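Vrabec Classroom Simulator - Gripper Module
For school robotics clubs, college classes and competition teams 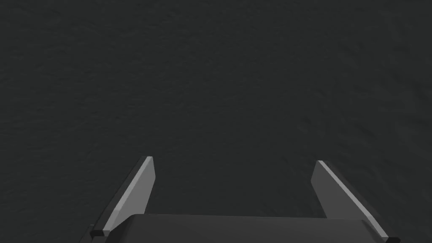

Vrabec is a desktop simulator for teaching pick-and-place work. The Gripper Module adds a two-finger parallel gripper with a wrist camera view, so students can write and test their code before they get time on the club's arm. It needs the Vrabec base package, version 3 or later.

The module was written by Miloslav Kopecký for the Detton student league and is now sold to any school or club. Teams entering the league use the same files as everyone else.

What students do with it

The first exercises use a bare floor and no parts. Students open and close the fingers, turn the wrist and learn which way the camera view moves when the arm does. This takes most groups one session. After that they load blocks, then cylinders, then the league's mixed tray.

Each run is saved with its joint positions and finger opening. A run can hold up to 3000 steps. Longer runs are split into two files, and the teacher's viewer joins them again on playback.

In the box

Licence card for one classroom, up to 16 seats
Printed workbook, 12 exercises
Teacher's notes by Zdislava Koubek, with marking sheets
Download code for the league tray and scoring script

What you will need

A computer with 8 GB of memory. A separate graphics card helps but the module will run without one - turn floor texture and shadows off in the settings if it is slow. A game controller can be used for the hand-driven exercises. Keyboard control works too.

Code written for the simulator can be sent to the Derudeo training arm with the Pevosex link cable, order code 854, sold separately. Finger speed must be set again on the arm, as the default in the simulator is faster.

Ordering

Gripper Module, classroom licence: order code 3187
Extra workbooks, pack of five: order code 961

Schools can pay by invoice. League teams should order by the end of June if they want the tray files before the autumn round. Replacement licence cards are free for the first year.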